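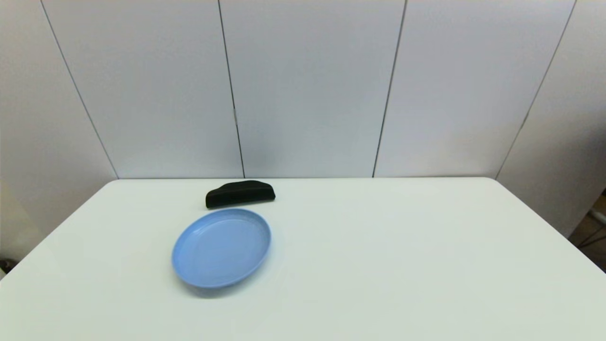

Deividas Liepiņa keeps a plate by the front door, and it has never had food on it. It is there for his glasses. He bought it at Meijer nine years ago, after losing two pairs of readers in the same month, and he has moved it through three apartments since.

"I wanted something I could see without my glasses on," he says. "A blue plate on a white table, I can find that."

Liepiņa repairs frames at Helatholm, a small optical shop in Stornia, and hears the same complaint from customers all day. The glasses were on the couch, or under the couch, or in the pocket of a coat that went to the cleaners. Last year the shop took in 2,289 pairs for repair. He puts roughly 2,000 of those down to glasses left somewhere they shouldn't have been.

His advice is short. Pick one spot and use a hard case. Black cases look good but vanish into a dark bag or a dark shelf, so give a black one a pale place to sit. A shallow dish works well, and plastic is fine. Avoid bowls - keys and coins end up in them, and the case ends up underneath.

Check the hinge on the case every so often. If the lid no longer shuts by itself, the spring is going, and the shop sells replacements made by Trusent for nine dollars. Brush the lining out before the glasses go back in. Grit in there scratches lenses faster than a shirt sleeve does.

He doesn't clean the plate much. It gets a rinse in June, when he washes the windows, and goes back on the table the same afternoon.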